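Vamcombe Youth Soccer Club – Minutes of the October Meeting
Clubhouse, 7:00 p.m. Lorena Durán in the chair, Aarne Kokkonen taking minutes.

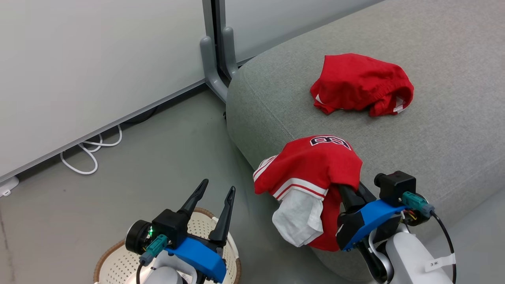 1. Minutes of last meeting
Approved with one correction: the away game at Bravo was a draw.

2. Money
Balance stands at 4,000 dollars. The field rental is due before the end of the month and will take 3,000 of that. Aarne to pay it and send the receipt to Lorena.

3. Uniforms
Red shirts stay for next season. Hirar has quoted 42 dollars a set with numbers printed. Futico was cheaper but wants a minimum order of 50 sets, more than we need. Agreed to go with Hirar. Parents to send sizes to Lorena. Shirts from last season should come back washed – several are still out.

4. Field
The goal nets at the north end are torn. Aarne will patch them for now. Drainage by the far corner flag was raised again, no decision.

5. Referees
Still short for the under-tens. Lorena to ask Bravo if they can lend us one for home games.

6. Other business
Parking on the grass verge – reminder to go out with the next newsletter. Snack rota is full until the break.

Closed 8:25 p.m.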